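Relatório de projeto - Fermentação de massa em recipiente pequeno
Unidade curricular de Tecnologia Alimentar
Autora: Qistina Nair
Entregue a 29 de abril de 2018

1. Ponto de partida

A ideia inicial era comparar três farinhas. Não deu tempo. Ficou só uma, a Kassa de trigo, e a pergunta passou a ser outra: o recipiente muda a forma como a massa cresce? Em casa toda a gente usa a taça que está à mão, normalmente grande demais, e a massa espalha em vez de subir. Quis ver o que acontecia com um recipiente apertado.

2. Material

Farinha de trigo Kassa, 500 g. Água da torneira, 300 g. Sal, fermento seco (saqueta Pisico, meia saqueta por lote). Balança da escola, que oscila um bocado. Duas taças: uma larga, de vidro, e uma pequena, branca, arredondada. Pano húmido. Régua. Termómetro de cozinha emprestado.

A tábua clara ficou sempre por baixo, para não sujar a mesa de madeira e para ter um fundo liso onde marcar as distâncias com fita.

3. Procedimento

Misturar a farinha e a água, esperar 30 minutos, juntar sal e fermento, amassar à mão. Dividir a massa. Bola pequena para a taça pequena, o resto para a larga. Cobrir com o pano. Medir a altura no início e no fim.

No primeiro lote esqueci-me de untar a taça pequena e a massa colou toda - tive de raspar com a espátula e perdi a medida. Repeti. No segundo já untei, só um fio de óleo, e a bola saiu inteira. É deste segundo lote que falo daqui para a frente.

A bola foi feita puxando as pontas para baixo até a superfície ficar esticada. Parece um pormenor mas não é, as bolas mal fechadas abriram logo em cima e a altura deixou de querer dizer alguma coisa.
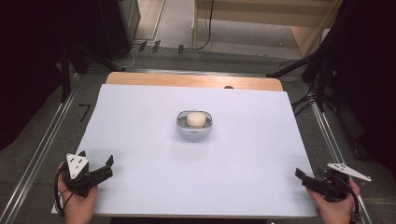
A taça fica ao centro da tábua, longe das bordas, sempre no mesmo sítio. Assim a régua encosta do mesmo lado e a leitura não depende de quem mede. No ensaio do grupo Clirnley, que fez um trabalho parecido em agosto, a taça andava de um lado para o outro e os valores vinham todos diferentes, por isso copiei a receita deles mas não o método.

4. Resultados

Na taça pequena a massa subiu cerca de 40 por cento, a direito, com o topo redondo. Na larga cresceu sobretudo para os lados e em altura quase não se notou. Ao toque a da taça pequena estava mais firme, a outra mole e com a superficie um pouco seca junto à parede de vidro. Cheiro igual nas duas.

Não medi o volume. Devia ter medido. A altura sozinha favorece o recipiente estreito, isto é óbvio agora e não era na altura em que escrevi o plano.

5. Problemas

Temperatura da sala a variar, porta aberta metade do tempo. O termómetro só chegou no segundo lote. O pano secou e tive de o molhar outra vez a meio. As porções também não eram iguais, o que estraga um pouco a comparação direta.

6. O que falta

Repetir com o mesmo peso de massa nas duas taças. Usar um copo graduado para ver o volume. Experimentar a farinha Plurnport, que tem mais proteina segundo o rótulo, e ver se a bola aguenta a forma mais tempo. Cozer as duas e cortar ao meio - a parte do miolo ficou toda por fazer.

Tabela com as medidas em anexo, folha 2. A folha 1 é do lote que colou, não contar.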